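Robótica de servicio. Tema 5: ¿saben ya las máquinas doblar la ropa?

Empezamos por la tarea que más me gusta de todo el curso (¡y la que más humilla a los robots!). Una caja rígida tiene posición y orientación, y con eso basta para planificar el agarre. Un paño puede adoptar infinitas formas, se tapa a sí mismo y cambia en cuanto lo tocas. Una persona lo resuelve con las dos manos y casi sin mirar.
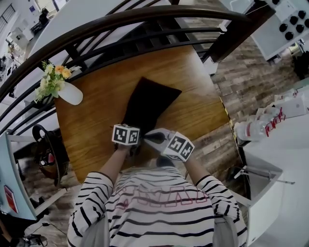
5.1 Tela oscura

En negro los pliegues apenas se distinguen, y la cámara de la pinza se queda con muy poca información. En las prácticas con Plimia, de 30 intentos con tela clara salieron bien 17; con tela negra, 5. A mí me parece un resultado estupendo para discutir en clase, porque señala justo dónde hay que trabajar: tacto, iluminación y mejores datos.
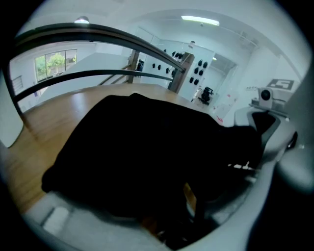
Arsalan Talpur objeta que doblar es lo fácil y que lo difícil viene antes, al encontrar una esquina en el montón. Tiene bastante razón, y con eso seguimos en el apartado 5.2.

Para la próxima sesión: leer el capítulo de Husar sobre agarre de textiles.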